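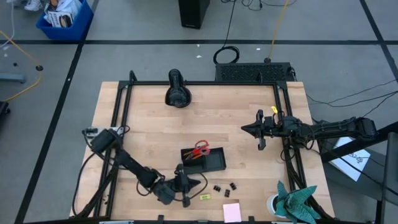

Is the Triltberg worktop oil worth buying for a table that gets daily use? For a light wood top it is, as long as you can leave the table alone for 72 hours after the last coat.

I bought two tins in May. The first coat took 16 minutes with a lint-free cloth. It smells of linseed, and the smell lingers indoors, so open a window.
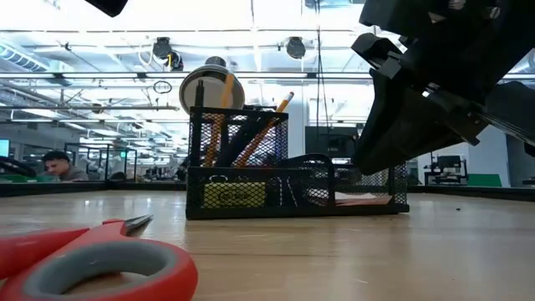 *Scissors and a mesh organiser on the wooden top.*

The tin says to wipe off any extra after ten minutes. I would do it sooner. Indrek Toom left his longer on a shelf and it stayed tacky for days. Mine dried to a low sheen and the colour went slightly warmer. 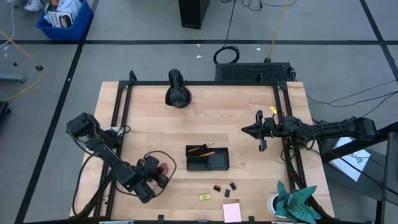 Tea rings wipe off with a damp cloth. Red wine left overnight did leave a faint mark, and a light sand and another coat got rid of it. Ballpoint ink is harder to shift.

I used Platon hard wax before this. It gave better protection against heat but was slow to put on and awkward to patch.
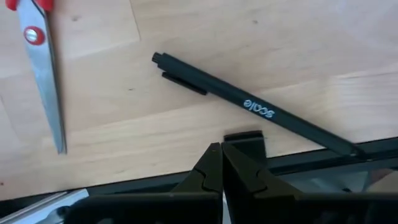 The lid is the worst part. It bends when you lever it up and then won't seal, so what's left goes thick. Move it to a jam jar.

Four stars. I got mine from the hardware shop in Drevville.

Piret Rebane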